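Didetti (music group)

Didetti is an instrumental ensemble that combines West African balafon music with jazz, dub and the brass band tradition. The group is known for long pieces built on a small number of interlocking patterns, and for using two balafons tuned slightly apart. It has released two studio albums, Genum and Inamura, and one live recording.

Background

The ensemble grew out of a weekly workshop for percussion players. Its first members came from different backgrounds: some had studied the balafon, while others had played in funk bands or in marching groups. Early rehearsals were given over to traditional repertoire. Horns were added later, and by the time of the first public concert the group had settled at 11 players.

The name comes from a spoken phrase used in the workshop to teach a short rhythm. Each syllable stands for one stroke, with the middle one accented.

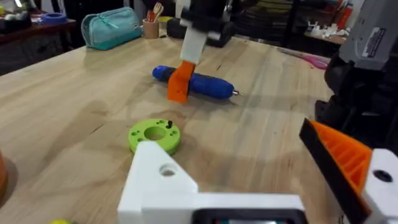

Early concerts were held in small halls and at outdoor summer events. Sets usually opened with the balafons alone, followed by bass and drums, with the horns entering last. This order was kept on the first album and is still used in most performances.

Musical style

Most of the group's pieces are in a 12-beat cycle that can be heard either as four groups of three or as three groups of four. The drummer often plays one reading while the bass player holds to the other. Tempos are moderate, and several pieces move from a slow opening to a faster closing section at 170 beats per minute.

The two balafons are tuned to the same scale, but one is set a little higher. When both play the same note, the difference produces a beating sound. Horn players adjust their pitch toward one instrument or the other depending on the passage. Electric guitar is used sparingly, mainly for short repeated figures.

The influence of dub is clearest in the recordings, where echo is applied to the snare drum and trombone. On stage these effects are handled by a member of the group and not by the house sound engineer.

Recordings

Genum, the first album, was recorded mostly live in one room, with few overdubs. It contains six pieces, the longest of which, "Ji," takes up the whole second side of the vinyl edition. The first pressing was limited to 200 copies and sold at concerts. 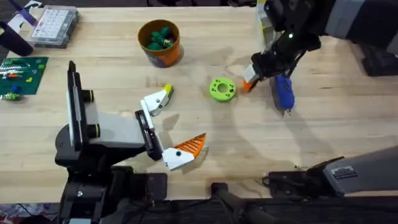

Inamura was released in July 2021. It is shorter than Genum and makes more use of the studio, with layered horn parts and a string section on two tracks. It is also the first of the group's albums to include singing, though the voices are wordless and are treated as part of the horn section.

The live recording was made between the two albums and documents a full concert, including an extended version of "Ji" with a new introduction for solo bass clarinet.

Performances

The full lineup appears mainly at festivals. For smaller venues the group performs as a quintet with both balafons, bass, drums and one horn. The quintet plays shortened arrangements and some traditional pieces that the larger group has not recorded.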